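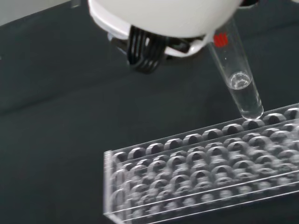 Última modificación de esta página: mayo, 16:40 h

3.2. Conservación y lectura de las muestras de agua

Las muestras procedentes de los pozos de la subcuenca de Borbridge se recogieron en recipientes de polietileno de boca ancha, enjuagados tres veces con agua del propio pozo. El volumen destinado a cationes se filtró en campo con membranas Filtiseo y se acidificó con ácido nítrico hasta pH inferior a 2. La fracción para aniones se mantuvo sin acidificar, a 4 °C y en oscuridad, hasta su análisis.

Figura 3. Tubo de ensayo de vidrio con líquido transparente e incoloro, en posición inclinada.

La campaña comprendió 229 muestras, de las cuales 13 se descartaron por presentar un error de balance iónico superior al 5 %. Las restantes se agruparon según la unidad acuífera captada: aluvial superior, calizas de Paulík y zócalo fracturado. Los pozos con rejilla en más de una unidad se asignaron a la de mayor transmisividad, criterio que introduce cierta incertidumbre en el borde oriental, donde los registros de perforación son incompletos.

La alcalinidad se determinó por valoración potenciométrica con ácido sulfúrico 0,02 N. Cloruros, sulfatos y nitratos se midieron por cromatografía iónica. La inspección visual previa, realizada en tubo de vidrio (figura 3), se limitó a registrar color y turbidez apreciable, y no se empleó como criterio de exclusión: la ausencia de color no permite inferir la concentración de sales disueltas.

La conductividad eléctrica, corregida a 25 °C, alcanzó un máximo de 849 µS/cm en el aluvial superior. En las calizas de Paulík el valor más alto fue de 705 µS/cm, asociado a facies bicarbonatada cálcica. El zócalo presentó valores inferiores y mayor proporción de sodio, compatible con un intercambio catiónico en los rellenos arcillosos de las fracturas.

Los índices de saturación respecto a calcita y dolomita se calcularon con los valores de pH y temperatura medidos en campo. En los pozos próximos al manantial de Soltik el agua se encuentra cerca del equilibrio con la calcita, mientras que aguas arriba predomina la subsaturación. Esta distribución concuerda con un flujo regional hacia el sureste, si bien la densidad de puntos en el sector central es insuficiente para trazar isolíneas. Los nitratos muestran un comportamiento distinto, ligado al uso agrícola del suelo, y se tratan por separado en el apartado 3.3.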